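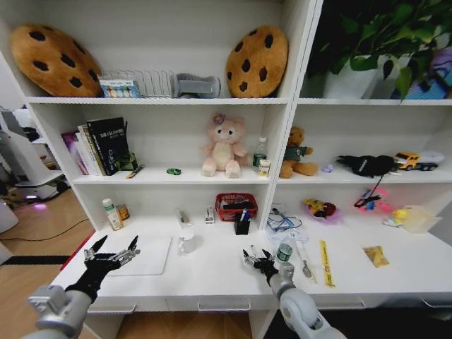 September, open day, notes from the desk station

Doors at 10:00. Drahomíra ran the greeting and the sign-in sheet, I had the two-arm station. Visitors came through in groups of 5, which is as many as can stand behind the tape and still see the desktop. Last year we let in more and the back row saw nothing.

Started the log at episode 1068 so the open day runs stay separate from the Grudby set. Colleagues, please do not merge them. The lighting is different and people were leaning on the rail.

Shelf stays dressed the way Bohumila Ondrejka set it up: plush on the upper levels, small stuff on the desk. I asked her about clearing some of it for the visitors and she said leave it, the clutter is the point of the task. Fine by me. The small items are what people asked about anyway. Most common question of the morning was how the hand tells a soft thing from a hard thing. Second most common was the price.

Two people from Prorkon stayed through 4 groups and wanted to talk about finger wear. I told them we swap the tip pads when grip starts to slip and don't keep a proper record of it. We should. Drahomíra says Zudari keeps a sheet taped to the cabinet, one line per swap – copy that.

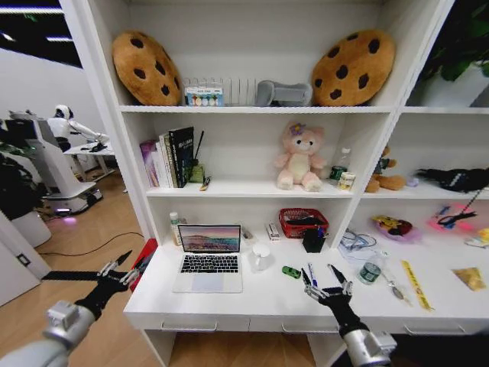 Thin objects are still the weak spot. Pens and markers lying flat on the desk need the fingers to come in low, and operators new to the rig stay too high and close on air. I spent most of the afternoon talk on this. A teacher asked if we could just glue a block under the pen. We could, but then it's a different task.

To do before the next visit:
Move the tape back one step.
Print the task list larger.
Ask Tóth for the spare wrist cover, 4 weeks overdue now.
Write down the starting hand height for flat objects and put it at the operator's seat.
Water for whoever is talking.

Last group left at 15:40. Arms parked, logs copied to the shared drive. Bohumila has the sign-in sheet.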